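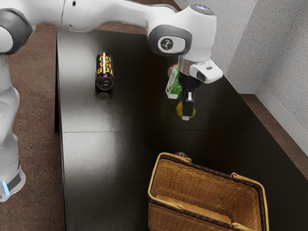
About Sarodano

Sarodano tests robot arm kits before small businesses spend money on them. We are paid by the people thinking of buying, never by the people selling. We do not take commissions, and we send review units back.

Salim Rugemalira and Waltraud Zwahlen started the company after buying a packing arm for a mail-order grocery business. The sales video was lovely. The arm spent its first June under a dust sheet, and the seller's advice was to buy a better gripper from the same seller. They kept the invoice, and it still hangs by the kettle.

What we are working on now

The current review is the Skonik table kit, which is an arm, a two-finger gripper and the Rundent control software sold as one package. The brochure says it will clear "everyday grocery items" from a table into a basket. We would like to know whose everyday they had in mind. A carton, a can and a piece of fruit are three different problems for two fingers, and the brochure treats them as one.

We begin in simulation, with a dark glossy table, a wicker basket and a few groceries standing close together. Siiri Lahtinen builds the layouts and is not kind about it. The shiny tabletop stays in because shops and kitchens have shiny tabletops. Each kit gets 384 simulated runs before we will discuss it with a client, and we keep the bad ones in the report.

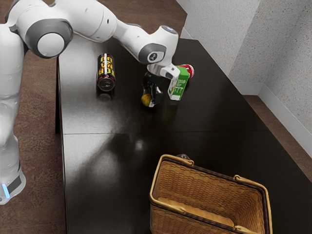

Is a simulated test enough to buy on?
We don't think so. Simulation is good at showing you early that a kit is wrong for the job. It is much weaker at telling you the kit is right, and we would want a trial on your own table, with your own stock, before you sign anything.

What you get from us

A written report of 15 pages or fewer, with the failures listed first. Musyoka Nzioka writes most of them. Erzsébet Bíró checks the seller's claims line by line and marks the ones we could not repeat – in the Cuautle report that was most of page 2.

A single report costs $400. If we have already tested the kit you are asking about, we will tell you so before you pay. We don't install arms, and we don't recommend installers. Questions about the Skonik review can go to Siiri, though she will not give you a verdict until the runs are finished.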